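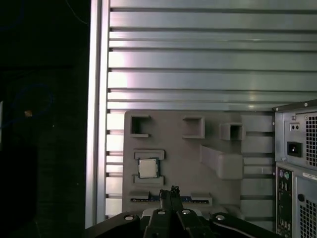
Grey tray with raised blocks and shaped pockets

Does a Vukwood terrier need hand stripping?
Jitent
Sun 1 May
We bring our pup home from Girside soon and I can't wait! The breed standard says "harsh, close coat", but his mum looked quite fluffy. Can I just clip him, or will that spoil him for showing?

Mohammed
Congratulations — they're brilliant dogs! Don't clip if you want to show. Clipping softens the coat and the colour fades. Start pulling a few dead hairs at six months, little and often, and he'll soon love it. Mine had his first full strip in November at nine months and looked superb.

Girside2545
clipped ours for years, lovely pet, never showed him tho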